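Tabletop
From the Dirside Home Encyclopedia, updated 4/24/24

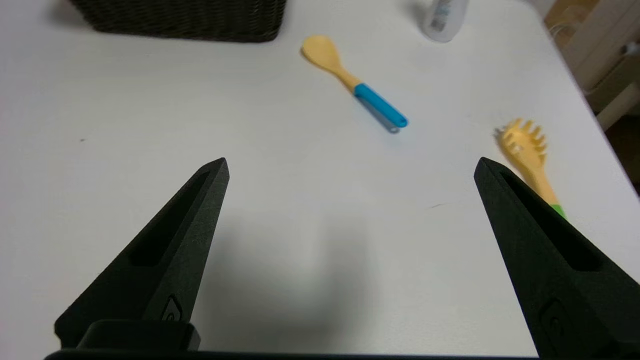 A white tabletop with a smooth, matte surface.

A tabletop is the flat upper part of a table, and I've been writing up furniture parts for this site long enough to have strong feelings about it! Most people shop for the legs (or the price) and hardly look at the piece they'll be leaning on every day.

Shapes. Rectangles seat the most people along a wall. Round tops are friendlier for talking, but the middle gets hard to reach once they get big, and I say that as someone who has dragged a sleeve through the gravy. Ovals split the difference, and I have a soft spot for them.

Materials. Solid wood moves with the seasons, so a good maker fastens it in a way that lets it swell and shrink. My own oak top, bought from a little shop called Serngate, gets noticeably wider every August and sticks against the window trim. Glass wipes clean but shows every fingerprint. Stone is lovely and cold for pastry – and so heavy you'll want 2 strong friends on moving day.

Finish. Gloss bounces light back at you, which can be tiring under a bright lamp. Matte is easier on the eyes, though on darker colors greasy marks tend to hang around. Oil looks wonderful on wood and needs topping up now and then. I do mine whenever water stops beading on it.

Edges. A square edge looks crisp and digs into your forearms. A rounded one is kinder, especially with small kids running past at head height. The old Tekard catalog I keep by my desk lists nine edge styles, and I still can't tell two of them apart without the drawings.

Care. Use coasters, lift things instead of sliding them, and wipe up spills before they settle in. For pale rings on a waxed top, I rub in a little fresh wax with a soft cloth and leave it overnight.

See also: Countertop, Drop leaf, Table leg, Trestle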